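Stikico Household Newsletter, February 2026

Sorting out the cup shelf

Most kitchens have one shelf that fills up faster than the rest, and in a shared kitchen it is nearly always the one with the cups. Ours at the Nulusar building was down to the point where you had to take out three tumblers to reach the one you wanted. We spent part of a morning on it this month, and these are the notes for anyone planning to do the same at home or on their own floor.

Start by taking everything down. It is tempting to work one corner at a time, but the cups only get shuffled from one end to the other that way. Clear a table, put down a cloth or some paper so nothing slides, and line the cups up by shape. Color does not matter at this stage. Straight-sided cups go in one group, tapered ones in another, and anything with a handle goes at the end.

Tapered cups take the most thought. They are wide at the top and narrow at the bottom, so they stack well with their own kind and badly with everything else. A tapered cup pushed into a straight one will often jam. If you have two that are stuck, stand the lower one in warm water, put a little cold water in the upper one, and wait. Do not twist hard, especially with glass. We had one pair that took two tries.

Next, look over each piece in good light. Run a finger around the rim and check for chips. Chipped glass and ceramic should come off the shelf. Scuffs on the side are another matter. A matte finish picks up small marks from being stacked and knocked against its neighbors, and they tend to show more on the darker colors. If the cup is sound, keep it. 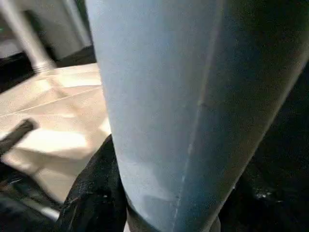 Light blue, matte finish, with a faint pale line down the side and a few small scuffs.

For light marks on a matte surface, use a soft cloth, warm water, and a little dish soap. Baking soda mixed to a thin paste will shift tea stains on the inside, but keep it off the outside of anything matte, where it can leave a shiny patch. Rough scouring pads do the same. Check any line you find with a fingernail. If the nail catches, it may be a crack. A line that feels smooth is more likely part of how the piece was made, or a mark in the finish.

Once everything is washed, let it dry fully before it goes back. Cups put away damp and upside down on a solid shelf will smell stale by the end of the week. We left ours on a rack over lunch. If you need the space sooner, dry the insides with a clean towel and leave the cups right side up.

Putting things back is quick once the groups are made. We used the lower shelf for everyday cups and the upper one for the tall pieces, including the vases that had drifted in from the meeting room. Tapered tumblers are stacked two high and no more. Three will fit under the shelf above, but you end up tipping the stack to get it out, and the top one goes. The Brøndum glasses are kept in a single layer at the front. Handled mugs hang on the hooks under the shelf, where they were supposed to be in the first place.

We also had the usual argument about lids. Loose lids now go in the shallow drawer to the left of the sink. Any lid without a cup by the end of the month will be put in the recycling if the material allows it.

Spare cups in good condition are going to the Allodska swap table, next to the mailboxes on the ground floor. Please take what you can use. If you are leaving something there, wash it first and wrap anything breakable in a sheet of newspaper. Chipped pieces should not go on the table.

The last time the shelf was done was in November, and it stayed in order for a few weeks. To help it along, there is now a strip of tape on the shelf edge showing which group goes where. If you bring a new cup in from home, please take an old one back with you.

Next month: the drawer under the oven.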